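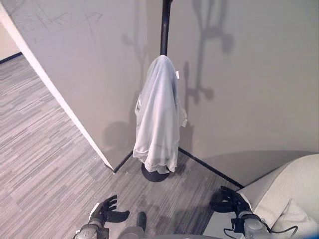
Chapter 4. Soft Things

In the first three chapters your team worked with blocks and cups, which keep their shape when a hand closes on them. Cloth does not do this. The student project of this chapter, called Randside, asks a two-handed robot to work with one piece of clothing. The garment hangs on a black coat rack in a corner, in loose folds, and one side of it sticks out. A small white tag near the shoulder is a useful mark for the vision group, but only while the garment hangs with this side to the front.

Jolien Baert, who led the first class to try the project, gave her students 300 attempts to share between the teams. Each team wrote down where the fingers should close before the program was started -- and wrote it again afterwards, if they had changed their mind.
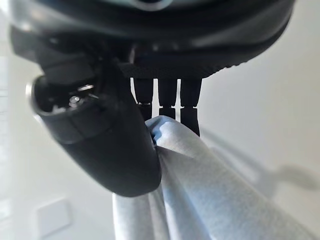
A pinch between thumb and fingers takes little cloth and leaves the rest free to fall. The free part has its own weight, and it pulls on the fold that is held. In section 4.2 we will measure this pull. Section 4.3 treats the question of Gijs Van Wijk, a student in the same class: how can the program know that it holds one layer and not two?

Before you continue, read again your notes on grip force from Chapter 2. You will also need the log sheet from the Watska folder, one copy for each team.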